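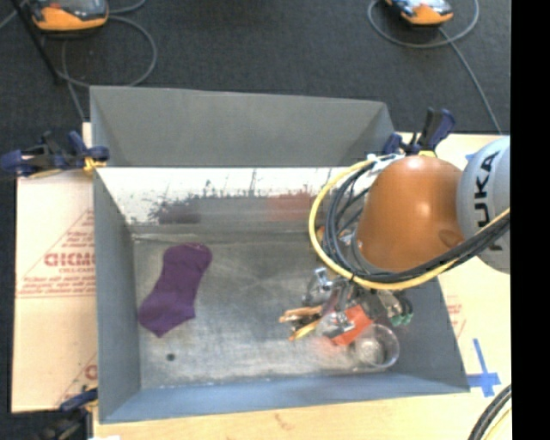

Purple cloth in the metal bin.

So our rowing club got its grant letter in March, and I have feelings! Veten gets money for 2 athletes, the two with medals, and the rest of us (all 103 members, down to the kids in borrowed life vests) get a very nice paragraph about community spirit.

I love our fast people. I've yelled myself hoarse for them at Utumside more times than I can count. But they learned to row in the same leaky boats the beginners use now, and those boats aren't getting any younger. The Flusell club put its money into nine secondhand training boats a while back and dropped the junior fee to $171 a season, and guess who keeps beating us in the under-16s? Yep.

What bugs me is the timing. The money shows up once you've won something, when you already have a coach and decent oars. I'd put half of it into the kids who are still catching crabs every third stroke, and I'd fix the dock while I was at it. My knee has opinions about that dock.

Anyway, practice is at 6 a.m. and I still haven't found my good gloves.

Comments

oarsome_mom: Our juniors share one set of oars between two boats. Preach!

stern4: Disagree a bit, elite travel costs a fortune. Right about the dock though.

Contact | © Mitsotakis-Vlachou | Back to top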